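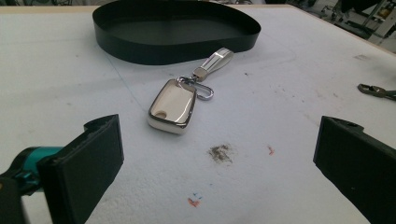

May 24, 2023 — leather dye, second batch

Today I mixed the brown again for the Ledbridge order. Marlene Weidemann told me the first batch was too red, and she is right. I used 26 drops of black in the small jar. Before it was 17.

The Asante hides take the color slower than the hides from Grokstead. I left the test strips for four hours and then rubbed them with a dry cloth. Some color still came off on strip 4, so this one needs more wax. 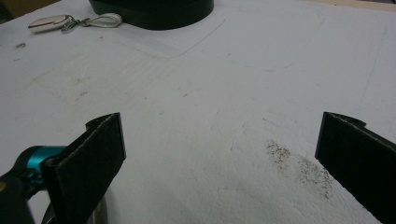 White work surface, small things at the far edge.

Edges: sanded with 800 paper, then burnished by hand. The result is good on thick pieces, on thin ones the edge folds over. I will ask in Wullidlow if they still have the gum we bought in February.

To do: label the jars, order cloth.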